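Chores, by machine: the folding page
Ekix shop-floor notes, July

Quick gallery, no time for a proper write-up. Question we keep getting at Ekix: can a machine do the laundry yet. Short answer, sort of. Long answer, shirts are awful. A box has the same shape every time you pick it up, cloth doesn't. Grab a corner and all the other corners move.

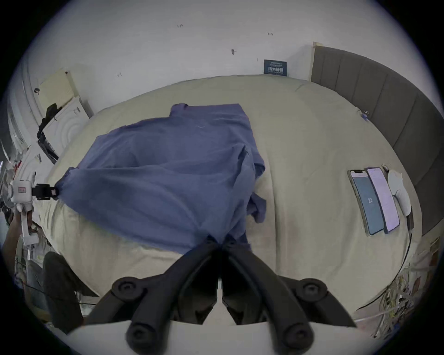
Finding the collar is still the slow bit. A person does it by feel, half watching TV. Festetti quotes 80 shirts an hour on their flat table, but those go in buttoned and face down, somebody has to lay them out first. So thats a person doing the hard part.

Two grippers on a bed, different story. Soft surface, wrinkles underneath, nothing square to line up with.

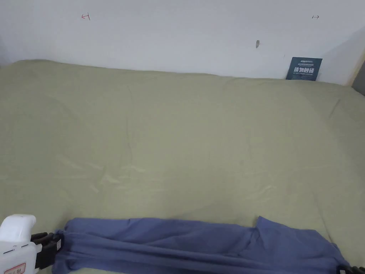 Long folds go better than short ones. Sleeves, no. Woltton ran 200 tries on mixed tops and got almost 3 in four to a stack you'd put in a drawer. Nguyen-Tran wants 600 before they'll even talk about hotel work. Fair enough.

Towels next, then teh fitted sheets. Not looking forward to the sheets.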